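Progress Report: Evaluation of the Rorkero Sorting Package
Submitted to: Akex Program Office
Prepared by: Raíssa Camargo, Marchetti
Reporting period ending Sun 2 May

1. Purpose

Akex asked Marchetti to determine whether the Rorkero package, offered by Ovow as a combined arm controller and simulation license, is suitable for small-parts sorting at the Marchetti site. This report covers the work completed under the first payment and the use of funds to date.

2. Work completed

The license was installed and the vendor's setup guide was followed without changes. The guide is clear on installation and weak on gripper settings, and Hicham Bouzid had to request the missing values from Ovow support. A full reply was received after 5 working days.

Testing was then carried out entirely in simulation. The team ran 473 pick-and-place trials with the standard motion planner. Most failed trials occurred at the approach stage, when the arm came in low over the tray rim. Raising the approach height reduced these failures but lengthened each cycle. Ovow has been sent the logs and has accepted the matter as a planner defect.

3. Simulation setup

The simulated workcell uses one arm mounted on a fixed base at a plain table, with a shallow compartment tray as the work area. Lighting and floor were left at the package defaults. 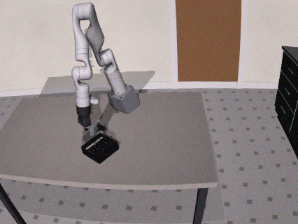 Tray position was varied between trials, while the base position was kept the same throughout. Four tray angles have been tested. Small parts placed close to the rim remain the hardest case, and the next round of trials will concentrate on them.

4. Budget

Spending to date is $3,000, all of it for the license and support plan. No hardware has been purchased. Staff time is being met by Marchetti as agreed.

5. Next steps

The revised planner will be tested when Ovow releases it. A recommendation on purchase will be submitted in October. Marchetti requests that the second payment be held until the planner results have been reviewed by both parties.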